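양말

양말은 발과 발목을 덮는 의류이다. 보통은 실을 고리 모양으로 엮은 편물로 만들며, 신발 안에 신거나 실내에서 그대로 신는다. 발을 따뜻하게 하고, 땀을 흡수하고, 피부가 신발에 직접 닿아서 생기는 마찰을 줄이는 역할을 한다. 길이, 두께, 재료에 따라 종류가 많으며 나라와 시대에 따라 신는 습관도 다르다.

이름

한국어의 양말은 한자로 洋襪이라고 쓴다. 말(襪)은 버선을 뜻하는 글자이고, 앞에 붙은 양(洋)은 서양에서 들어온 물건이라는 뜻이다. 그러므로 이 말은 원래 서양식 버선을 가리킨 것이다. 전통 버선은 천을 재단하고 꿰매어 만들었기 때문에 잘 늘어나지 않았고, 발 모양에 맞추어 본을 뜨는 일이 필요하였다.

역사

오래된 양말 가운데에는 이집트에서 발견된 털실 양말이 있다. 이것은 엄지발가락과 나머지 발가락이 나누어진 형태로, 끈이 있는 샌들과 함께 신을 수 있었다. 유럽에서는 긴 양말이 오랫동안 남자의 옷차림에서도 중요한 부분이었다. 16세기 말에 영국에서 편물 기계가 발명된 후 손뜨개는 조금씩 기계로 바뀌었으나, 농촌에서는 손으로 뜨는 일이 오래 계속되었다.
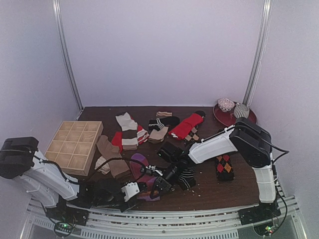 20세기에는 나일론이 보급되면서 양말의 수명이 길어졌다. 그 전의 면양말이나 모양말은 뒤꿈치가 쉽게 해어져서, 가정에서 전구나 나무로 된 받침을 안에 넣고 구멍을 기웠다. 신축성이 좋은 실이 쓰이게 된 다음에는 한 치수로 여러 크기의 발에 맞출 수 있게 되었다.

재료와 구조

면은 땀을 잘 흡수하지만 마르는 속도가 느리다. 양모는 젖은 상태에서도 보온성이 어느 정도 유지되므로 등산용으로 많이 선택된다. 폴리에스터와 나일론은 마모에 강하고, 폴리우레탄 실은 적은 양을 섞어도 잘 늘어난다. 시중의 제품은 대부분 두 가지 이상의 섬유를 섞은 것이다.

양말의 각 부분은 목, 발등, 발바닥, 뒤꿈치, 앞코로 나눈다. 원형 편물기는 목에서 시작하여 통 모양으로 짜 내려가며, 뒤꿈치에서는 바늘의 일부만 움직여 굽은 모양을 만든다. 바늘 수가 200개인 기계는 바늘이 적은 기계보다 조직이 촘촘하고 얇은 양말을 짜는 데에 알맞다. 앞코의 열린 부분은 마지막에 봉합한다. 이 봉합선이 두꺼우면 발가락이 눌릴 수 있다.

종류

길이에 따라서는 덧신, 발목 양말, 중목 양말, 무릎 양말 등으로 구분한다. 발가락양말은 다섯 발가락을 따로 감싸는 것이고, 일본의 다비는 엄지발가락만 나누어져 있다. 압박 양말은 발목 쪽의 압력을 높게 하고 위로 갈수록 낮게 한 것으로, 의료용은 치수를 재어 고른다.

세탁과 보관

뒤집어서 빨면 안쪽에 붙은 땀과 각질이 더 잘 떨어진다. 양모 제품은 뜨거운 물에서 줄어들 수 있다. 보관할 때 두 짝의 목을 함께 접어 넘기는 방법이 흔하지만, 오래 두면 고무 부분이 늘어나기 쉬워 반으로 개는 편을 권하기도 한다.

같이 보기

버선, 스타킹, 편물, 다비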